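**Chamado 3151 – Impressora do segundo andar imprime o boletim sem acentos**

Aberto por: Peninah Khaemba
Responsável: Dennis Kioko
Data: 25 de setembro de 2021
Prioridade: alta (segundo a Peninah), média (segundo o sistema)

**Sintoma relatado**

O boletim dos moradores de Takley sai da impressora sem til, sem cedilha e sem acento agudo. "Reunião" virou "Reuni o", "manutenção" virou uma coisa que prefiro não transcrever. Na tela está tudo perfeito. A Peninah já reiniciou o computador, a impressora e, por garantia, a cafeteira.

**Primeira tentativa**

Troquei o cabo. Não era o cabo. Nunca é o cabo, mas o formulário exige que eu marque a caixinha antes de liberar os campos seguintes, então o cabo velho está agora na gaveta com os outros cabos inocentes.

Imprimi a página de teste da própria impressora: acentos no lugar. Imprimi um e-mail qualquer: acentos no lugar. O problema só aparece no boletim, que é montado no Corel e usa a fonte Nonenano, escolhida pelo Zdzisław Wróbel numa reunião de maio à qual eu, infelizmente, faltei.

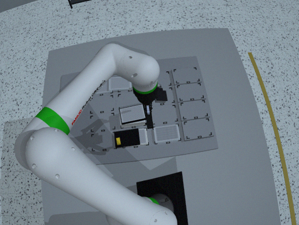

O defeito acontece também quando se exporta o boletim para PDF?

Acontece, mas só se a opção de incorporar fontes estiver desligada. Com ela ligada, o PDF abre e imprime direito em qualquer máquina do andar.

**Segunda tentativa**

Reinstalei o driver. Melhorou por exatamente uma página. A capa saiu com todos os acentos, a Peninah comemorou, e a página 2 voltou ao dialeto de sempre. Suspeito que o título da capa tinha sido convertido em curvas, o que não é mérito do driver nem meu.

O Yasir Qureshi passou pela sala e sugeriu trocar a fonte por outra "que exista de verdade". Registrei a sugestão. O Zdzisław, em cópia, registrou a discordância dele em quatro parágrafos.

**Terceira tentativa**

Fui olhar a pasta de fontes do servidor, o Kinyua. Há duas versões da Nonenano instaladas, com o mesmo nome. A antiga tem 19 glifos acentuados a menos e é ela que a fila de impressão escolhe – com uma lealdade que eu gostaria de ver em outros setores. A nova fica ali ao lado, completa e ignorada.

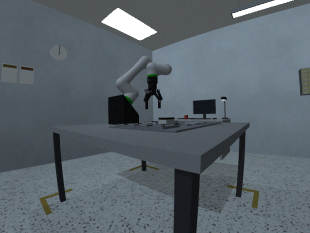
Apaguei a versão antiga, limpei o cache de fontes e reiniciei o serviço de impressão. O cache ocupava mais de 320 MB, boa parte deles dedicada a fontes de Natal. Deixei as de Natal em paz, tenho colegas que se apegam.

Depois disso, o boletim inteiro saiu com til, cedilha e trema (o trema está no nome de uma moradora, não é erro, favor não abrir chamado).

**Comentários**

*Peninah Khaemba:* Confirmo que imprimiu certo. Agora as margens estão um pouco maiores do que antes. É normal?

*Dennis Kioko:* É a versão nova da fonte, que é mais estreita. A margem é a mesma, sobra papel à direita.

*Shabani Kioko:* Na minha máquina continua sem cedilha.

*Dennis Kioko:* Shabani, você tem uma cópia local da fonte antiga na área de trabalho, numa pasta chamada "não apagar". Apague.

*Shabani Kioko:* Apaguei. Funcionou. Perdi também uma planilha.

*Dennis Kioko:* A planilha é outro chamado.

**Pendências**

- Verificar os computadores da recepção, que não foram ligados durante o teste.
- Pedir ao Zdzisław o arquivo original da fonte nova, com a licença.
- Marcar "incorporar fontes" como padrão no modelo do boletim.

Status: resolvido, aguardando a recepção.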